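Aug 15, 2025

Uro glaze tests, second round. Kiln opened first thing, still too warm for bare hands, so did the shelves with gloves and wrote it up on the back of a clay bag. Copying it in now before I lose it.

Batch was 30 tiles, all Kastava clay, same bag as July. 27 usable. Three lost: one stuck to the shelf (my fault, glaze ran, no wash under it), two cracked straight through at the hanging hole. Stop punching the holes so close to the edge!!

Main thing: the black is finally black. July's was a kind of wet-slate brown under the window and only looked right under the shop lights. Now it holds in both. Extra iron did it I think, but the slower cooling went in on the same firing so can't say for sure. Should have changed one thing at a time. Know better.

Flat tops read darker than sloped sides. Same glaze, same coat, it's just how the light hits. Worth remembering when somebody complains the lid doesn't match the pot.
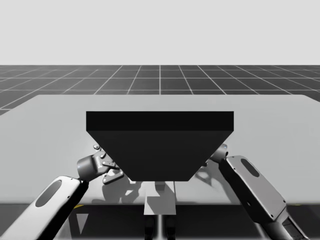 *Dark block, wide end up, light gray tabletop.*

Shine: too much on the thick coats. Two dips gives a mirror, one dip gives the soft sheen we want. One dip for Flalside then, unless they change their mind again. They want planters, tapered, narrow at the foot. Told them the foot can't go much narrower or it'll tip with wet soil in it.

Pinholes:
- one dip: hardly any
- two dips: yes, mostly low down where it pools
- brushed: all over, forget brushing
- sprayed: not tried, compressor is still leaking

The gray liner is fine. Boring, smooth, no crawling. Leave it alone.
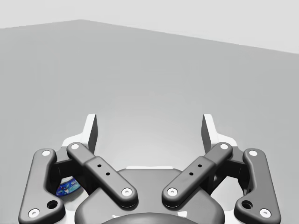
## Cooling

Held at the top for 4 minutes less than planned, controller jumped ahead on its own again. Koyama kiln does this when the door switch is loose. Tightened it, ran it empty to check, no jump. Will see.

Slow part of the cool went OK – the log has a flat spot where somebody opened the top vent, then shut it. Please write it on the sheet if you touch the vent. Not mad, just need to know for the notes.

Bottom shelf came out duller than the top again. Same as July. Either it's cooler down there or the shelves are packed too tight and air isn't getting round. Next time put one tile from the same dip on every shelf, and cones next to them so we aren't guessing.

Edges are the weak spot. Glaze pulls thin on a sharp corner and the clay shows through, tan line all the way along. On the rounded tiles it's gone.
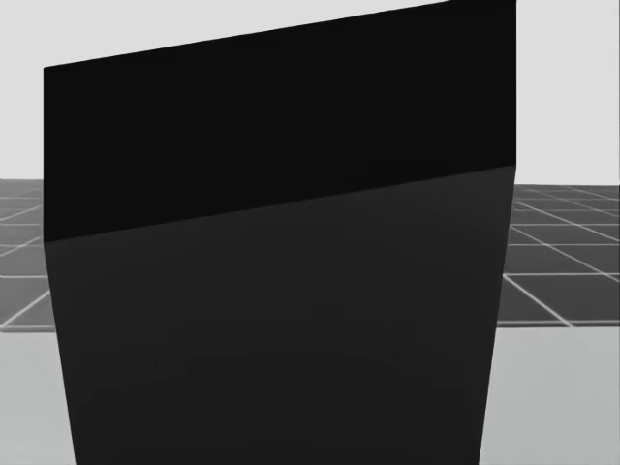
So wet sponge on every edge before bisque, no exceptions, even the ones that look soft enough. Takes a minute a piece. Or a scraper with a small curve cut in it, might be quicker, will file one from the broken hacksaw blade.

Also sieve the bucket again, there's grit in it, felt it on the stirrer. Probaly dried crust off the rim.

To do:
- order more iron, down to the last scoop
- relabel the Uro buckets, old numbers have washed off
- fix compressor hose
- new wash on the botom shelf before anything else goes in
- one-dip planter sample for Flalside, let them see it outdoors before they say yes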